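Home > Gallery > Household > The Blue Toolbox

The Blue Toolbox
Words and photo: Nele Dekker
Filed under: Tools, Storage, Small rooms

We sorted the tools in the Hawthorne Street house in August. They had been in four places: a kitchen drawer, a shoebox, the shelf over the washing machine, and a big steel chest in the garage that was too heavy to carry up the stairs. Most jobs in the house need a screwdriver or a pair of pliers and nothing else, so we set up one small box for indoors and left the rest in the garage.

The box is light-blue plastic with a raised divider down the inside and a pink latch. Rodrigo Aguiar found it at Cevik, the hardware store in Dumville, on a low shelf with the fishing tackle. It cost 9 dollars. He wanted a gray one with a metal clasp, but the gray one had no divider and everything would have ended up in a heap.

Screwdrivers go on one side. There are two, a bigger one with an orange handle and a smaller one with a dark red-brown handle. The orange one gets used on cabinet hinges, bed frames and switch plates. The handle has a pattern of small raised squares and doesn't slip much. The red-brown one is older and came from Huw Maddocks, who was clearing out his own garage at the time. It does battery covers and the screws on eyeglasses cases, and it opens paint cans when it shouldn't.

Pliers go on the other side. The pair with yellow and black handles is the one everybody reaches for. The orange-handled pair leans against the divider, and we have left it that way because it is easy to grab.

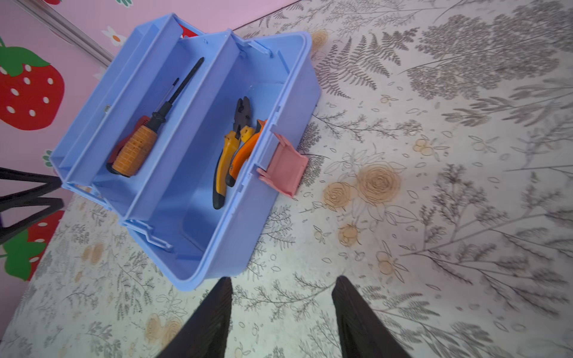
The divider was the main thing we argued over. Eleri Skyrme keeps her tools in a canvas roll and thinks any box with compartments wastes space. She has a point for a long set of wrenches. For a few hand tools that come out one at a time, a divider saves digging, and a child can be told "the screwdriver side" and bring back the right thing.

What stayed out of the box

Hammer. It is too heavy for the plastic and it rolled onto the other tools every time the box was picked up. It hangs on a nail inside the garage door.

Tape measure. This went back to the kitchen drawer. We measure things there more than anywhere else, mostly shelves and parcels.

Picture hooks. We had a tub of 200 and have used very few of them. The tub is on the shelf over the washing machine. When we need hooks we take two or three and put the tub back.

Loose screws. There were 435 of them in the shoebox, counted by Beca Watkins one Sunday when it rained. She put the wood screws in one jar and the machine screws in another, and anything bent went in the trash. The jars are in the garage. We decided early on that no loose screws would go in the blue box, and so far that rule has held.

Utility knife. It stays in the garage, on the top shelf, with the blade in. The blue box sits low enough for children to open, so nothing with an open blade goes in it.

The room

The strawberry wall is stick-on decals over pink. There is a daisy too. Beca picked the strawberries, and the sheet came with more leaves than we knew what to do with. They go on best if you start at the top and smooth downward with a dry cloth. If one goes on crooked, lift it right away. We left one overnight before trying to move it, and a patch of paint came off with it.

The floor mat has gray ferns and beige roses on a cream background. It was sold as a kitchen mat under the name Faseo. We bought it for the pattern and kept it because it wipes clean. It is also a good surface for taking things apart. Small dark screws show up well on the plain parts, less well on the ferns. If you are doing a job with tiny parts, put down a white dish towel first.

Weight

Before the sort, the shoebox with its screws and odds and ends was hard to lift with one hand. We weighed the blue box on the kitchen scale once it was packed, and it came to 900 grams with the lid shut. Beca can carry it from one end of the house to the other. She does this often, whether or not there is anything to fix.

Care

Plastic boxes don't need much. Wipe the inside with a damp cloth a few times a year and let it dry with the lid open. Grit collects along the bottom of the divider, and an old toothbrush gets it out. Don't oil the hinge. We tried it on an earlier box and the oil picked up dust and turned sticky within a month.

Pliers do need oil, one drop at the joint. Open and close them several times and wipe off the extra before they go back in, or the handles get slick.

If the latch feels stiff, check for something poking up over the rim before you press harder. It is usually a screwdriver lying at the wrong angle. Cevik does not sell the latches separately, we asked.

Still to do

A small flashlight would fit on the pliers side. Huw says to get the flat kind that won't roll. We would also like a label for the lid, and Eleri has offered to cut one from leftover decal sheet if we save her a piece big enough.

More in Household: The Kitchen Drawer, Jars and Lids, Hawthorne Street Garage Shelves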